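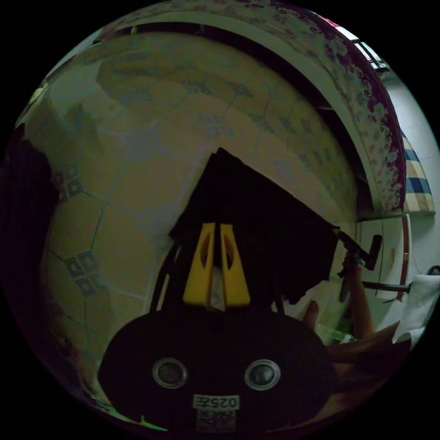

Wullow Allotment Association
Minutes of the September meeting, 7.30 pm

Present: Denise Dobson (chair), Pentti Kemppainen, Arnar Toft, Esben Ladefoged (minutes)
Apologies: Þórarinn Thygesen

1. Minutes of the last meeting
Agreed and signed.

2. Water supply
PK reported a meter reading of 3531. The stopcock by the lower gate still weeps when fully open. Flornura has quoted £220 to replace it, parts and labour included. Quote accepted. PK to arrange access.

3. Plot 172
Uncultivated since spring. Second letter sent, no reply received. Under rule 4 the tenancy may now be ended. DD to write.
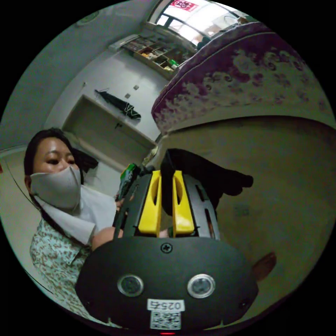 The plot will be offered to the next name on the waiting list, undivided. AT asked that the existing shed stay with it. Agreed.

4. Bonfires
Two complaints from Bach Lane. Fires remain allowed after dusk from October. Notice to be reworded by EL.

5. Any other business
AT asked whether the hedge cutting could be moved to November. Deferred until ÞT is present.

Meeting closed at 8.50 pm.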